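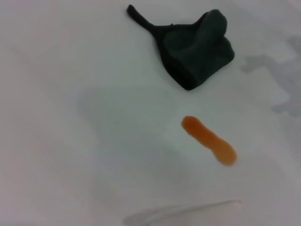

Kanchan Yadav

So I finally finished the textbook. Well, I finished it the way you finish a big technical textbook, meaning I read ten chapters properly, skimmed two and told myself I'd go back for the appendix. It's the control systems one by Bajpai, second-hand, and I've been dragging it around since January like a very dull pet.

A few people asked whether they should get the paper copy or the ebook, and I have opinions! I had both for a while. My library at Skendale lends the ebook for two weeks at a time, and I thought that would be heaps. It was not heaps. I was still on transfer functions when it vanished off my tablet at breakfast, notes and all. I put another hold on it and got it back eventually, but by then I'd lost the thread and had to start the chapter again.

The other trouble with the ebook is the equations. On my tablet they come up as little grey pictures that don't get bigger when you make the words bigger, so you're squinting at a subscript trying to work out if it's an i or a 1. Poonam reckons the PDF is fine on a proper monitor and she's probably right, but I do most of my reading on the couch or on the train, so that's no use to me.

The paper one weighs a tonne. It also has somebody's pencil all through the stability chapter, and I've grown quite fond of the pencil. Whoever it was got very cross about Nyquist plots (three question marks and a small "WHY") and then, a few pages on, just a tick. I felt that tick in my bones.

As for the book itself – I like it, mostly. The early chapters are slow and kind. The worked examples go line by line and he doesn't skip the algebra, which I needed, because my maths is rusty. Root locus is where it clicked for me. I drew a whole lot of them on the back of old phone bills and my favourite colour pen ran out halfway through. The digital control section feels like it was stuck on for the second edition and I ended up learning that bit from Akash's old lecture notes instead.

Problem answers are only given for the odd numbers, grr. If you're studying on your own, do the odd ones first and get your confidence up.

I paid a bit more than I meant to at Sirker Books, postage included, and I'd do it again. Next up is the Filley book on signals, which is thinner and has actual colour diagrams. Brijesh has had my name on his copy for ages and keeps saying he's nearly done with it. Brijesh, if you're reading this, I'm home after six most nights and I'll swap you for the Bajpai.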